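Wametley Community Forum > Shopping and Services

Moving the Grerkside market indoors

peltonlane
The council wants the stalls inside by December. Rent goes from £193 to £626 a month. Who can pay that on veg?

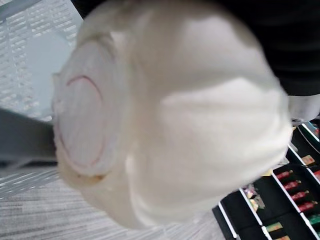 I'd sooner keep it outside and fix the drains.

mossy_kev
Disagree. My mum stopped going last winter because of the wind. Indoors suits her.

peltonlane
She'll have six stalls left to choose from.

dunnock
Comments close 12th October. Kiani Hall was cheaper, why was it dropped?

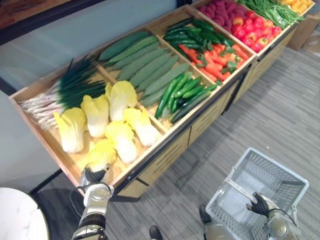

Spring onions and cabbages in a wooden display stand

mossy_kev
No parking at Kiani.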